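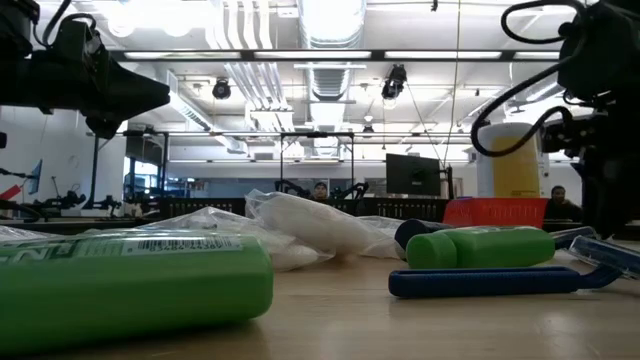

5 min read

Most people who call a lawyer after a fall in a store have already given the store's insurance company what it needs to pay them less. They did it on the phone, usually within a day or two, while they were still sore and taking whatever the urgent care doctor gave them. I think the law should put a waiting period on those calls.

The call is called a recorded statement. An adjuster phones, sounds concerned, and asks if it would be all right to record. The questions seem harmless. How are you feeling today? Were you in a hurry? Did you see anything on the floor before you fell? A person raised to be polite says "I'm okay, thanks" to the first one, and six months later that answer is typed out in a letter explaining why the knee surgery could not have come from the fall.

Teodoro Cervantes slipped in the entrance of a supermarket in Clistham one October evening at closing time. The adjuster reached him at 8:15 the next morning. He told her his back was "a little stiff" and that he "probably should have been looking down." Both statements were true as he understood them. He had a disc problem that didn't show up until an MRI some weeks later, and he had no idea that in our state a jury can cut an award by the share of fault it puts on the injured person. The first offer was $1,038, and the letter quoted him twice.

He did nothing wrong by answering. He also had no duty to answer. The store's insurer is not his insurer, and he has no contract with it. Your own policy usually does require you to cooperate with your own company, and people mix the two up all the time. Some adjusters explain the difference if asked. I have read over 400 of these transcripts and I can't remember many where the caller brought it up first.

My proposal is simple. For 20 days after an injury, the other side's insurer should not be allowed to take a recorded statement unless the injured person asks for one in writing. The insurer could still call to open the claim, give out a claim number, and ask where to send forms. It could inspect the floor, talk to employees, and save the video. If a statement is taken in violation of the rule, it stays out of evidence.

Fiona Gunn handled claims for years before she came over to our side of the table, and she disagrees with me on part of this. Her view is that early statements catch fraud, and that memory is better on day one than on day 20. She has a point about memory. People forget which door they came in and which shoes they had on. But an injured person can write all of that down at home, with a date on it, and hand it over later. As for fraud, a person who plans to lie about a fall has his story ready by breakfast. The early call mostly catches people who weren't ready to talk.

There is also the matter of the small check. A woman in Tronley was offered $657 in the same call in which she gave her statement, and the release came by email before she hung up. She signed it on her phone. It covered all claims, known and unknown, and a release like that is very hard to undo. A waiting period on statements should cover releases too, for the same number of days.

Business owners tell me a rule like this would raise premiums. It might, a little, if claims are paid closer to what they are worth. I don't see why the discount should come from people who answered the phone too soon.

Until the law changes, you can set your own waiting period. Take the adjuster's name and number and the claim number. Say you are not giving a recorded statement at this time. You don't have to explain, and you don't have to be rude. See a doctor, and tell the doctor about every part that hurts, including the parts that hurt less. Ask the store in writing to keep its video, and do that one quickly, as many systems record over themselves.

Contact us | Copyright Ham Injury Law. All rights reserved. | Back to top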